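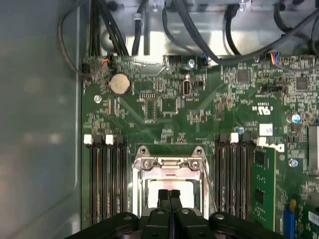 4 min read

Some notes on getting a new piece played a second time. I write chamber music, mostly for winds, and have had a fair number of first performances and far fewer second ones. Long thread, posted in one go.

The piece is called Skelia. Wind quintet, 117 bars, nine minutes if the slow part is kept moving. The Sorkitia Quintet commissioned it and gave the premiere at the Domeo in April.

The premiere went well. Decent audience, good playing, a kind word or two in the foyer. Then the parts went back in their folder and I heard nothing more about it for the rest of the spring.

That's normal. Money for new music mostly goes to the first performance. An ensemble can put "premiere" in an application. It can't put "second performance" in the same box, and I've looked for the box.

So the first thing I did was revise the score. I should have done it the week after the concert and I left it until the summer.

The list of fixes came from the players' own parts. I asked for them back with the pencil still in. The horn had written in four breaths I hadn't allowed for. The oboe had crossed out a mute instruction I'd left in from an earlier version for trumpet.

Three of the page turns were impossible. The bassoonist had photocopied one page and taped it to the next. I've now laid that part out so the turn comes in the rests before the slow section.

I also changed the tempo mark. It said crotchet = 107, a number I got from playback and never questioned. The quintet took it slower and it was better slower. The new score gives their speed.

Second thing: the recording. The Domeo records everything from a pair above the stage. You get a clear flute and a lot of room. It's fine for the archive and not much use to a programmer who will listen to the opening and then move on.

We had the dress rehearsal too, recorded closer. The playing is less tidy but you can hear all five parts. That's the one I send. I asked each player first and got a yes in writing from all of them.

If you're at the start of this, agree it before the premiere. Who may share the recording, whether it can go online, whether it can be sent privately. We sorted it out afterwards by email and it took most of a month.

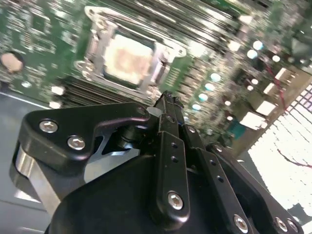
Fitriani Sembiring asks whether ensembles mind being sent a piece that another group commissioned, and whether I've ever been turned down for that reason.

Yes, once. A quintet told me politely that they only programme their own commissions or music that's already in print. Most don't mind. What they do want to know is whether the commissioning group has an exclusive period and when it ends.

Ours was six months from the premiere. It was in the contract and I'd forgotten about it. Check yours before writing to anyone. I had to send one rather embarrassing follow-up.

What I send now: a short email, the full score as a PDF, a link to the recording, the duration, the instruments including doublings. The flute doubles piccolo in Skelia for a few bars near the end and that matters to people.

I no longer send a programme note with the first email. Mine was long and had a paragraph about glaciers. If they want a note they ask for it, and by then I've usually written a shorter one.

On money. I charge 200 euros for hire of the set, paper parts posted out, for as many concerts as they like in one season. Student groups get the PDFs free and I ask them to send me the programme.

The programme matters for royalties. If nobody reports the performance, nothing gets paid. I keep a folder of printed programmes and check it against the statement when it arrives. Last year two concerts of an older trio were missing and both were put right once I sent scans.

Report it yourself as well, if your society allows it. Mine does. The form is dull but short, and you need the date, the venue, the exact title as registered and the duration.

Exact title as registered caught me out. I'd registered an earlier quintet as Pangaribuan and the concert programme had it as Pangaribuan Variations. Those were treated as different works until I wrote in.

Where the second performance came from in the end: the clarinettist. She teaches, and she put the slow section in front of her students. They asked for the rest of it. They're doing the whole piece at their end-of-term concert.

So none of my emails did it, at least not for this piece. I still think they're worth sending. One group has replied to say they'd like to look at it for the season after next, and they already have a clean score and a recording to look at.

I've been to one of the student rehearsals. They play the fast music faster than I'd like and the slow music with more patience than I'd expected. The horn player wanted to know if the long note before the ending could be stopped. I said to try it both ways and pick.

A few people have asked about the bassoon layout. I'll post the before and after pages once the new parts are back from the printer. They're on cream paper this time, slightly heavier, and they stay put on the stand.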